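Wulow two-arm bench cell, reviewed after a summer at our packing tables

I run the finishing room at Stelmakh, a small company that makes party decorations and rents out craft and repair kits. Finishing is the last stop before the box. People sort, lay out, check and pack. It's slow work with a lot of reaching, and for years the owners have wanted some of it off human hands. In June they leased a Wulow cell, a bench with two small arms on a rail, and asked me to say by September whether we should keep it. I said I'd write up what I thought, good and bad, and they agreed I could post it.

I should say where I was coming from. I worked at Imorness when they put in a sorting line that was supposed to "free up the team for more interesting work." The interesting work was clearing jams. So I didn't go into this with an open heart.

Let's start with what you get. The bench is enclosed on three sides, and the arms sit along the open edge, so a person standing there is reaching over the machinery. If you're five foot three, as two of my packers are, that's a real complaint. The walls have a blue brick pattern and the top has roses on it, which people either like or can't stand. I don't care about looks, but I care about a surface, and this one marks up. Ours is scuffed, and it has worn and started to peel in the middle. For a bench leased at $400 a month I expect a top I can wipe down and forget.

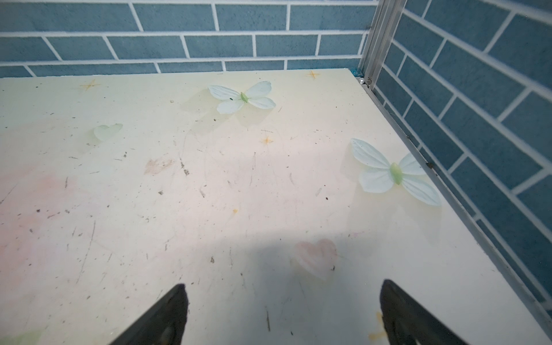

Two of the butterflies, laid out on the bench top.

The butterflies were our first job for it and they're a fair test. The wings are pale and see-through, the bodies are light green, and they go down on a cream top that has hearts and stars printed on it. I can lose one on that table myself when I've been at it since six in the morning. Wulow's sales rep called them "an ideal part." I'd call them a miserable part, for a person or a machine, and I'd ask any rep to bring a plain dark mat.

Now the numbers, and I'll keep them short. Our order was for 2000 butterflies. A good packer here can do up to 400 an hour with the radio on. The cell never came near that in any week I logged. Where it does better is at the end of the day. It doesn't get sore wrists at four in the afternoon, and my people do. Two of them asked to keep it for that alone, and I take that seriously, more seriously than the chart in the brochure.

What the brochure leaves out is the standing around. Someone has to set the pieces out, watch, straighten what gets knocked, and brush crumbs and grit off the table. That job had no name and no pay grade when the cell arrived. It went to whoever was closest. By July the same woman was doing it every shift, on packer's wages, while also being told she was "supervising automation." I raised it and we got her a bump, but I had to raise it twice. If you're thinking about one of these, settle that before the crate is opened.

The repair kits were the second job: tools out, checked, into a tray, next one.

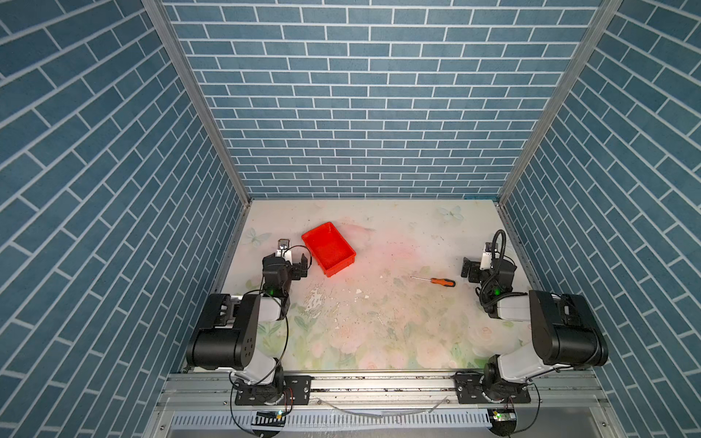
Kit work: red tray to the left, screwdriver to the right, one arm for each.

I liked it a little better here. A screwdriver with an orange and black handle is easy to see on that top, and the tray is bright red. Having two arms makes some sense when there's a tray to mind as well as a tool to handle. But our kits change all the time, and every change meant a call to Wulow support. Vsevolod Bilyk was the technician we usually got. He was patient and he knew his stuff. He was also the only one who did, as far as I could tell, and when he was on vacation we packed kits by hand for nine days.

A few smaller gripes. The wiring is out where you can see it, with cables looping along the arms and a white one draped over the front of the rail, right where sleeves go. The little circuit boards at either end sit low, under the arms, and I would want a cover on both in a room where people drink coffee. The green lights are handy, although the manual gives them half a page and I still had to phone to ask about them.

We also looked at the Zurel, which has one arm and a plain gray top. The owner of a shop down the road let me try his for a morning. Cheaper, duller, easier to wipe. It wants $2000 up front for setup, and the training is a video.

Did anyone lose a job? No. But a packer left in August and she hasn't been replaced, and I've been told to "see how the cell does" before I ask again. I'd like readers in my position to notice that. It never shows up as a layoff.

My recommendation to the owners was to keep the lease through the holidays for kit work only, put the butterflies back with the packers, and fill the open position. They've said yes to the first part.

Two and a half stars out of five. The half is for Vsevolod.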